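Recording a brick-sorting set on a two-arm Ekotine station

Applies to: Ekotine two-arm bench, Vurker recorder, Probert training scripts
Reading time: 5 minutes

This page covers recording demonstrations for a colour-sorting task: pick up a loose toy brick and put it in the bin of the same colour. It assumes the arms are calibrated and the Vurker recorder already receives every camera stream. If a stream is missing, fix that first. Probert rejects any episode with fewer streams than the set declares.

Step 1. Place the bins

Set the blue, green and red bins side by side, touching, in that order from the left as seen by the head camera. Leave open table in front of them for the loose bricks. Both arms must be able to reach the middle bin without the elbows meeting.

Part-fill each bin with bricks of its own colour. Policies trained only on empty bins tend to hesitate over full ones. Change the fill level between blocks of episodes, never during one.

Step 2. Check the wrist view

Open the grippers fully and look at each wrist stream in the recorder. Both fingertips should be in view, with clear table between them. The bins need not all fit. At the start pose a partial view of the row is fine, provided the colours are easy to tell apart and the pads are in focus.

Small specks on a pale table show up more than you would expect at this distance. Wipe the surface before a block and check the pads for grit.

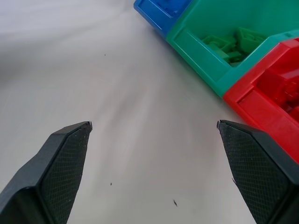 Step 3. Set the recorder

Create a new set in Vurker and enter:

Task name: sort_bricks_3
Instruction: put each loose brick in the bin of its colour
Episode limit: 102
Maximum steps per episode: 2,000
Idle trim: on

Idle trim removes still periods at the start and end of an episode. It leaves pauses in the middle alone, so do not stop to think with a brick in the jaws.

Step 4. Lay out the loose bricks

Start with two bricks of different colours in front of the bins. Vary the angle and let some lie on their sides. A brick on its side needs a different grasp from one with its studs up, and the set should contain both.

Keep the bricks far enough apart for an open gripper to come down over one without pushing the other. Close pairs are a separate task and belong in a separate set.

Things at the back of the table, such as a tape roll or a cloth, may stay or move between blocks. Some variation there is useful – the policy should learn to ignore it. Keep them behind the bins and out of the path of the arms.

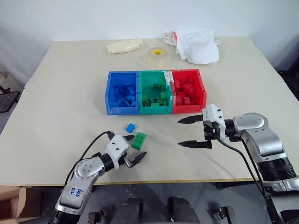

Step 5. Record an episode

Bring both arms to the start pose with the jaws open. Press record and wait for the tone. Use the arm nearer the brick. Approach from above, close, lift clear of the bin rim, move across and release over the pile. Do not press the brick into the pile.

Return to the start pose before you stop the recording. Mark the episode as good, failed or discard. A dropped brick that you pick up again counts as good. A brick released into the wrong bin counts as failed, even if you correct it.

Step 6. Check before training

Play back the first 19 episodes at double speed before recording more. Look for frozen streams, late starts and arms that begin away from the start pose. Then export to Briserum format and run the Probert check:

probert check sort_bricks_3 --strict

Warnings about episode length can be left. Errors about timestamps cannot – record those episodes again.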